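Usteo 회색 금속 부품통 사용기: 경사 내벽과 바닥 배수공 위주로

작성: Akash Rana

8월부터 짧은 봉재와 절단 잔재 보관용으로 Usteo의 상부 개방형 금속 통을 쓰고 있다. 같은 규격으로 2개를 구입했고 앞뒤로 붙여 배치했다. 이전에 쓰던 것은 Kiltitz의 플라스틱 통으로, 모서리 균열 때문에 교체 대상이 되었다. 비교 후보로는 Bridgate의 접이식 철제 통도 검토했으나 벽체 이음부에 유격이 있어 제외했다. 구입처는 Khurana이며 개당 가격은 배송비를 제외하고 3,864루피였다.

외형

평면은 직사각형에 가깝고 내벽 네 면이 안쪽으로 기울어져 있다. 윗면 개구부가 바닥보다 넓은 구조다. 도장은 없고 표면은 무광에 가까운 회색 금속 그대로다. 제품 안내에는 뚜껑이 별매로 나와 있지만 나는 주문하지 않았다. 매일 꺼내 쓰는 재료에 뚜껑을 씌우면 작업 순서만 하나 늘어난다.

모서리 마감은 가격 대비 양호하다. 윗단은 바깥쪽으로 한 번 접혀 있어 장갑 없이 잡아도 손이 베이지 않았다. 다만 접힌 부분 안쪽에 절삭분이 끼며, 압축 공기로는 잘 빠지지 않고 얇은 솔이 필요하다. 두 번째 통은 접힘 폭이 첫 번째보다 약간 좁았다. 사용에는 지장이 없으나 별매 뚜껑을 쓸 사람은 수령 직후 맞춰 보는 것이 좋다.

경사 내벽

경사 내벽의 효과는 재료 길이에 따라 다르다. 바닥 폭보다 짧은 봉은 벽에 닿아도 미끄러져 내려와 바닥에 눕는다. 바닥 폭과 비슷한 길이의 봉은 한쪽 끝이 경사면에 걸려 비스듬히 멈추는 일이 있다. 이 상태에서 다른 봉을 위에 올리면 서로 엇갈려 쌓이므로, 긴 재료는 던져 넣지 말고 눕혀 넣어야 한다. Kiltitz 통은 벽이 수직이어서 걸림은 적었지만, 벽에 바짝 붙은 봉을 집어내려면 손가락을 틈에 밀어 넣어야 했다. 꺼내는 동작만 놓고 보면 Usteo 쪽이 낫다.

바닥 상태

바닥판은 평평하다. 무도장 금속이므로 흔적이 빨리 남는다. 긁힘과 희끗한 얼룩이 섞여 전체가 얼룩덜룩해졌고 광택은 둔하다. 손톱으로 훑어 걸리는 깊이의 홈은 찾지 못했다. 중성세제로 닦으면 기름막은 제거되지만 얼룩 자체는 남는다. 연마 패드도 써 보았는데 문지른 방향대로 결이 생겨 중단했다. 외관을 중시한다면 얇은 고무 매트를 까는 편이 낫고, 그 경우 아래에 적은 구멍 위치를 피해 재단해야 한다.

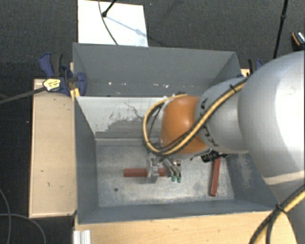 바닥의 작은 구멍은 막아 두어야 하는가?

건식 보관이면 그대로 두어도 된다. 절삭유가 묻은 재료를 넣을 때는 고무마개를 끼우거나 통 아래에 받침 접시를 둔다.

구멍은 한쪽으로 치우쳐 있고 지름이 작다. 봉재가 빠질 크기는 아니지만 작은 나사나 와셔를 섞어 담는다면 주의가 필요하다. 나는 M3 나사를 한 번 잃어버린 뒤로 체결 부품은 별도 용기에 둔다. 바닥에 구멍 쪽으로 향하는 기울기가 없어 물로 헹군 뒤에는 통을 손으로 기울여야 배수가 된다. 배수 기능으로서는 미흡한 설계다.

소음과 고정

금속끼리 닿는 소리는 크다. 봉을 낮은 위치에서 놓아도 바닥판이 울리며, 플라스틱 통에서 넘어온 사용자라면 가장 먼저 느낄 차이다. 통 밑면에 폭이 좁은 방진 테이프를 3줄 붙이자 울림이 줄었고 작업대 위에서 밀리는 현상도 거의 없어졌다. 붙이는 데는 대략 2분 걸렸다. 테이프를 붙이기 전에는 밑면의 기름기를 알코올로 닦아야 한다. 첫 번째 통은 이 과정을 생략했다가 가장자리가 들떠 다시 붙였다.

색상 식별

회색 바닥은 유색 재료를 구분하기에 유리하다. 빨간 봉은 조명이 어두워도 바로 눈에 들어온다. 반면 연마하지 않은 알루미늄 조각은 바닥과 명도가 비슷해 놓치기 쉽다. 알루미늄을 주로 다루는 작업장이라면 어두운 색 매트를 함께 쓰는 것을 권한다.

평가

내구성과 꺼내기 편한 정도는 만족스럽다. 소음, 배수, 접힘 폭의 편차는 감점 요인이다. 짧은 봉재와 블록 보관에는 추가 구매 의사가 있으며, 나사류 보관용으로는 권하지 않는다. 뚜껑과 칸막이는 써 보지 않아 평가에서 제외했다.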